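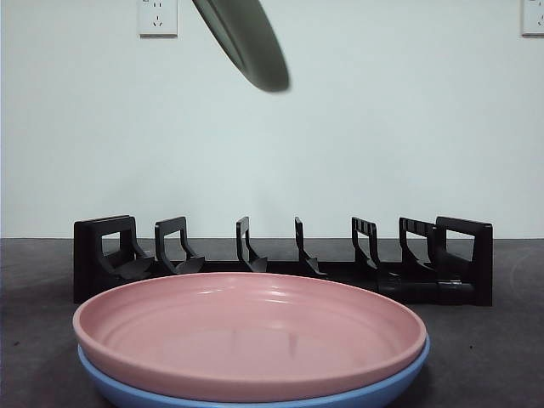 Tratard publishes side-by-side gripper results and declines to name a winner

For immediate release, June

Tratard, the independent test workshop for small-scale automation, has today published its comparison of two robot grippers on a job that most sales films make look easy: taking a plate off a stack and standing it in a dish rack.

The grippers tested were the Sestell curved-finger model and the Hegarty flat-pad model. Both were bought at list price. Neither maker was offered sight of the results before publication, and neither paid towards the work.

Each gripper was given 50 attempts on the same arm, with the same controller and the same kitchen worktop. The plates were stacked in twos in front of an ordinary black plastic rack, with every slot left empty at the start of an attempt. An attempt counted only if the top plate ended up standing in a slot and the lower plate stayed on the worktop. Plates that leaned against the rack without going into it were marked as failures, a rule that both makers have since called strict. Tratard has kept it.

The Sestell gripper failed 15 times. The Hegarty failed more often on the first day and less often on the second, after its pads had been cleaned, and Tratard does not consider the two days comparable. The full log gives both.

"We were asked by several readers to say which one to buy," the workshop said in a statement. "We can't. A gap of a few plates over a run this short tells you very little, and anyone who turns it into a percentage on a brochure should be asked how many plates they used."

Most of the trouble came at the rim. With a stack of two, a finger has to get under the upper plate without hooking the lower one, and the two rims sit very close together. The Sestell finger has a rounded tip that slides along the rim well enough but sometimes rides up over it. The Hegarty pad holds a plate firmly once it has one, though it needs a wider opening to get there and twice nudged the rack along the worktop.

Tratard also looked at a claim made for the Pirnlow controller, which was used throughout: that it can recover from a missed grasp "without help". It did so in 4 cases. In the others it either repeated the same movement or stopped and waited for a person. The workshop accepts that four recoveries are better than none, and would like the wording on the box changed.

Camera position was the other sore point. A low fixed camera gives a good view of the plate rims and a poor one of the rack, as the stack hides the feet of most of the uprights. Moving the camera up helped with finding a slot and made it harder to tell where one plate stopped and the next began. Tratard tried both heights and reports them separately. It has seen published results from other workshops that do not say where the camera was at all, and suggests readers treat those with care.

The tests did not cover wet plates, chipped plates, bowls, cutlery or glass. They did not cover a full rack. Sestell's own literature speaks of "whole-kitchen readiness" -- nothing in this comparison supports or disproves that, and Tratard would be glad to hear what the phrase means.

A second round is planned, with heavier plates and a rack fixed to the worktop. Makers who wish to have a gripper included may send one, on the understanding that Tratard will also buy one from a shop and test that instead if the two behave differently.

The full log, including failed attempts and the settings used for each gripper, is free to download from the Tratard website. Printed copies can be had on request from the press desk, which is open from 10 am to 4 pm.

Ends

Notes to editors

Tratard takes no advertising from makers of arms, grippers, cameras or controllers.

Please do not describe either gripper as "Tratard approved". The workshop does not approve products.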